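Ticket 996
Site: Mahrous packing room, line 4
Equipment: Bekance tabletop conveyor, green belt
Reported by: day shift
Status: open, waiting on part

Problem as reported: belt creeps toward the lower rail when running, light cups tip over near the right end. Started Wednesday. Worse after lunch.

7:40 Ran belt empty, low speed. Tracks OK for a few minutes then walks over. Edge just kissing the side rail. No squeal. Stopped it before it could fray.

7:55 Checked tail roller. Clean. Tension screws not even, far side a quarter turn looser than near side. Evened them up. Ran again, better but still drifts.

8:20 Vavus frosted cups, stood up, one at a time. First few rode fine. Then two went over at the same spot, right end, rail side. Heavier Nistitz tubs go thru no problem, so whatever it is only bothers the light stuff. Tried cups open end down, those stay up. Not a fix, the filler needs them open end up.

8:35 Speed down to 40 percent. Fewer tips. Still tips.

8:50 Belt off, locked out. Looked at the surface. 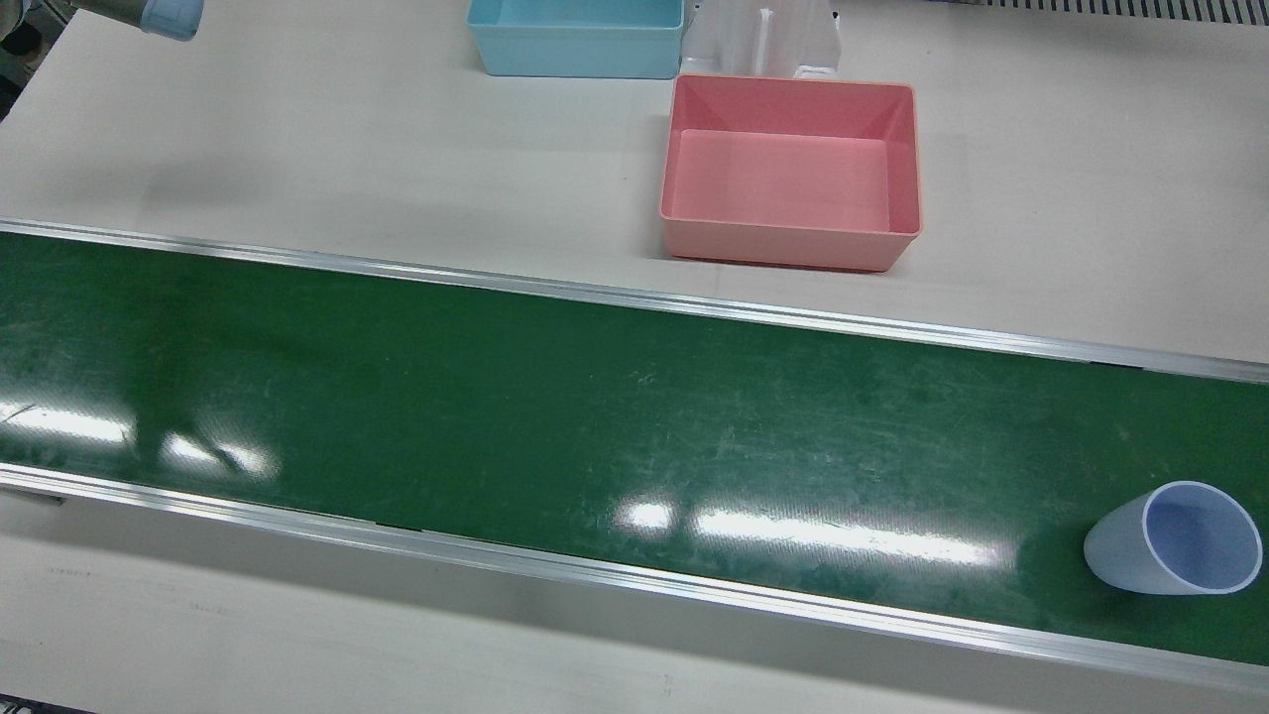 Scuffs are worst in the middle and toward the right. Don't think scratches alone would knock a cup down, they're faint and I can't catch a fingernail on them. Wiped the whole belt with the mild cleaner anyway, let it dry, no change. Please nobody use the citrus stuff on it, the Bekance sheet says no solvents.

9:15 Felt under the belt by the right end. There's a lip where the slider plate meets the end piece. Small but you can feel it. Cup base hits the bump, rocks, goes over. Would explain why tubs don't care.

9:30 Loosened end piece, pushed it down flush, retightened. Ran 11 cups. 10 stayed up, 1 tipped. Big improvement. Lip comes back a little once the motor has been running, bracket has play in it.

9:45 Drift again after 15 min. Same direction. Thinking bracket is the cause of both, it lets the end roller sit crooked. Re-squaring only holds for so long.

Parts: end bracket, right side, plus the two screws (old ones are chewed up). Ordered from Bekance, no ship date yet.

Until then:
- 40 percent speed max, cups only
- tubs OK at normal speed
- check the edge at start of shift, if it's touching the rail stop and re-square
- bins stay up on the table behind the belt, don't lean them on the rail, it flexes

Second shift note: ran Vavus cups 2 hrs at 40, lost a handful, all same spot. Belt edge fine til 6 then touching. Re-squared. Also the knob on the speed control is lose, can someone tighten it when the bracket goes in

Leaving open.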